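Notebook, March, starting 9:40 in the morning (second coffee)

Picking up the subtitle timing thing where I left it. For anyone reading over my shoulder: this is the angels half of the fan archive, so old anime with winged people in it, TV and straight-to-video, and I'm the one who said I'd get all the dialogue lines to sit where the mouths move. I regret it a bit. Not a lot.

The current batch is "Halo Over Miltitz," which I'd never seen before this job and now know far too well. It's the one where the guardian angel gets demoted to a train conductor and has to punch tickets for the souls of commuters. Sounds silly, plays dead serious, and the music is gorgeous! The script file has 1,838 lines in it for the full run. I've been through the first 1,000 and I'd call those finished unless Macarena finds something (she will find something).

Notes on the drift, so I don't have to work it out again. The old subtitle file was made against the tape release, the new one is against the disc, and the disc puts the sponsor card back in after the opening song. So everything after the song is late by the length of the card. Easy, shift it all. Except that episodes 4 and 7 don't have the card, and episode 9 has it twice, once before the song and once after — I watched it three times to be sure I wasn't losing my mind. I've put a line at the top of each of those files saying which version it is. Please leave that line alone.

Macarena Ocampo came by before lunch and we had the wings argument again. She thinks Altano, the head angel, loses his wings in episode 6 as a punishment. I think he gives them up. The picture doesn't settle it, he's behind the ticket window the whole time and all you get is feathers on the platform. The line itself could be read either way, and the old subtitles just said "They're gone," which dodges the whole thing. Her version: "They took them." Mine: "I left them." We've gone with "I don't have them now" until one of us gets tired. It's a mouthful for the time it's on screen, but it fits, just.

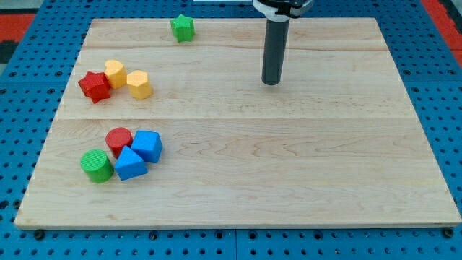 Maple board on the blue pegboard.

After lunch I did the names list. It was a mess. The conductor's boss is Prestard in the booklet, Prestar in the first six episodes' subtitles, and Press-Tard (really) in one place in episode 8. All Prestard now. Fahmy is the cat. Fahmy was also the name of the station in one scene, which I think was a translator falling asleep, so I've changed that to "the station" and left a comment. If somebody turns up a map or a production sheet where the station really is called Fahmy I will change it back and buy cake.

Choir scene, episode 10. I had 18 lines of Latin to deal with and my Latin is what you'd expect. The tape subtitles skipped it completely. I don't like skipping it, the whole episode leans on that song, but if I put the words up along with a translation it covers the bottom third of the picture, right where they've drawn all those little candles. Tried it at the top of the screen. Then it runs across the angels' faces. Tried it smaller, couldn't read it from the couch. What I've got for now is translation only, italics, bottom, and each line fades out early. Looks okay on the big monitor. On my laptop the italics go mushy. Need a different font, will ask Macarena what she used for the opera one.

Quick thing on reading speed. I've been holding every line on screen a little longer than the voice when there's room after it, and I stop that the moment there's a cut, so words don't hang over into the next shot. The first few episodes don't have this yet. I only started doing it from 5. Going back over 1 to 4 is on the list, near the bottom of the list.

Ran the checker at 4:15. It complained 60 times. Most of those were double spaces, which I fixed in one go, and the rest are overlaps in the big courtroom scene where everybody shouts at the angel together. Leaving those. It's meant to be a pileup, and the two-line limit makes it sound polite.

Next up:
Line 1,001 onward, starting from the scene with the broken turnstile.
Font for the choir.
Ask if the episode 9 double card is on every disc or only on our copy.
Rewatch the feathers bit with headphones on. There's a sound under the train that might be somebody cutting cloth, and if it is, Macarena wins.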